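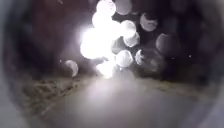

Field Robotics | Failure Reports
Shares 26 | Comments 2

4.2 What the drops did to Ukus

I'd love to blame the planner for the bad night in Lindstead, but the planner did what I told it to. Ukus kept braking for obstacles I couldn't find in the logs, and then it drifted toward the verge. My best guess is the front camera — each drop spreads a lamp into a pale disc, and our detector scores discs as solid things.

Figure 2. Night path with a bright lamp near the top and out-of-focus drops.
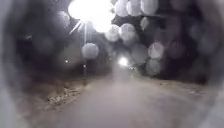 4.3 Why the fallback stayed quiet

Our blur check averages over the whole image, so I'd guess a soft but readable path kept the score up. I set that threshold myself in September, on dry footage (oops).
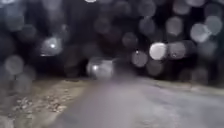 Kavitha Amin thinks the check should look at the upper part separately, and that Ukus should stop for good after a second false brake. I agree with the stop, and I'm still arguing about the first bit.
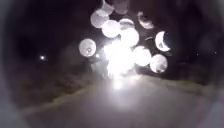
Would a wiper have fixed it? Probably only in part, as the detector would still see fresh drops between strokes.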